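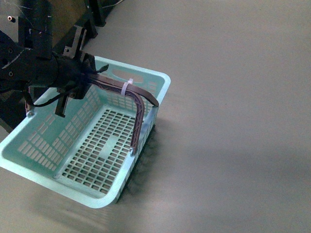

An aqua plastic basket on a grey tabletop.

Week 4: Matchmaking and building a fight card

Welcome back, everyone, and thanks for the lively discussion last Friday, which went well past the bell and was all the better for it. This week we leave judging criteria behind and move on to the matchmaker's desk. Please have the Prirnum case study open beside you as you read, as I'll be dipping in and out of it.

4.1 What a matchmaker is trying to do

A promoter sells tickets and a matchmaker fills the card, and in small promotions those two people are often the same tired person with a phone in each hand. Prirnum is a regional mixed martial arts promotion that runs in halls holding up to 2,000 people. Its March show sold 823 seats in the first week of sales, nearly all of them through the gyms of the fighters on the undercard. Keep that in mind when you hear someone say that only the main event matters! A local amateur with a big family and a popular gym can be worth more at the door than a visiting name.

4.2 Records and how to read them

A record is written as wins, losses and draws, with no contests added at the end where there are any. Read the opponents as well as the numbers. A 6-0 fighter who has only met debutants is a different proposition from a 6-4 fighter who has been in with ranked people, and I'd ask you to look at dates too - a long layoff doesn't show up in the tally at all.

4.3 Catchweights and late changes

The Celonar bout in your case study was made at welterweight, then moved to a catchweight of 189 pounds when the replacement came in at 17 days' notice. Have a think about who carried the risk there. The original fighter had already done most of a camp for a lighter opponent, and the purse was renegotiated only once. We'll compare this with the Sturgate card, where the promoter chose to drop the bout altogether and lift a prelim into its place.

4.4 Bout order

There is no single right answer, but most matchmakers like a reliable, busy fight to open the main card and a little breathing room before the co-main. Ueda puts its title fights back to back, and we'll talk about whether the crowd thanks them for it.

For the tutorial

Draft an eight-bout card for a hall of your choosing, with a reserve for the main event. One page is plenty - I do read them all, so be kind to my eyes. Bring a printed copy if you can manage it.

Reading: course reader, chapter 5, and the section on medical suspensions in chapter 6.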